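# In praise of the bad fold

I've spent most of this winter arguing for something that sounds daft when you say it out loud, which is that we should stop throwing away our worst examples. I collect training demonstrations for a living, mostly laundry and kitchen cloths, at a small outfit called Skerkus. A person steers the arms through a job, the machine records it, and a learning system later tries to work out what on earth the person was up to. Do that 300 times and you've got a set. Do it 300 times beautifully and, in my view, you've got a rather poor set.

The usual advice says otherwise. When I started, at Flandport, the house rule was that any episode with a wobble in it got binned. If you missed the corner of the towel, you stopped, flattened everything out and started again, and the missed one never reached the training folder. It made for lovely viewing! You could play 30 of them in a row and every towel ended up looking like it belonged in a hotel.

Then we'd switch the trained policy on, it would miss a corner by a whisker (as everybody does), and it would simply carry on folding air. Of course it did. It had never once watched anybody miss.
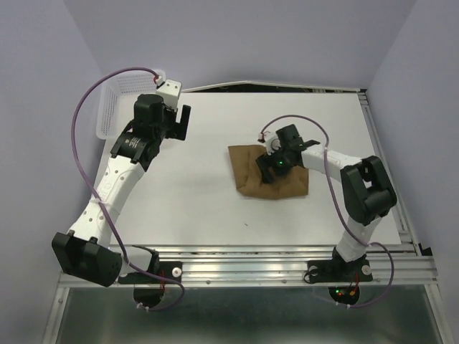

Cloth is the best argument I've got, so bear with me while I go on about it. A mug is the same mug wherever you put it down, but a cloth comes out different every single time and there's no tidy list of the ways it can go wrong. Take a brown one like this, bunched into a lumpy sort of square with creases along its edges and one gripper down on top of it while the other arm is off towards the back corner. Under the old Flandport rule plenty of people would look at that and reach for the reset. I'd want it kept, along with whatever the operator did about it. A lumpy square is where a half-trained system spends most of its life, poor thing, and it needs to have seen somebody deal with one.

I can hear the objection, because I had it put to me at length over a very bad sandwich in September. Mess in, mess out. Feed a model on dithering and it learns to dither. I think that's half right, and I'd be silly to pretend there's nothing in it. We had a batch on the Pravlow job where one operator (all right, me) had a habit of pausing before every grasp to have a think. The policy picked up the pause and none of the thinking. It would hover over a tea towel for 7 seconds like someone choosing a sandwich, and then miss it anyway.

So I'm not asking for sloppiness. I want the mistake and the recovery in the same recording, with a note saying which is which. We tag ours by hand, and it's dull work, and I moan about it more than anyone. But an untagged fumble really is just noise, and I've no patience with people who leave the recorder running all afternoon and call the result diversity.

What I'd change first is how we pay for this stuff. If operators are judged on clean episodes per hour, they'll give you clean episodes, and they'll start every one from the same nicely spread cloth, seeing as that's the quickest way to get there. I've done it myself when I was behind. Ask for six awkward starts in every session and pay for the extra minutes, and you'll get a different sort of folder altogether. Drop the cloth from a height. Scrunch it up. Hand it over inside out if it's a pillowcase.

We're trying that on the next Pravlow batch, and I've already been told the numbers will look worse for a while. Fine by me. I'd still like the tagging tool to stop crashing before we start.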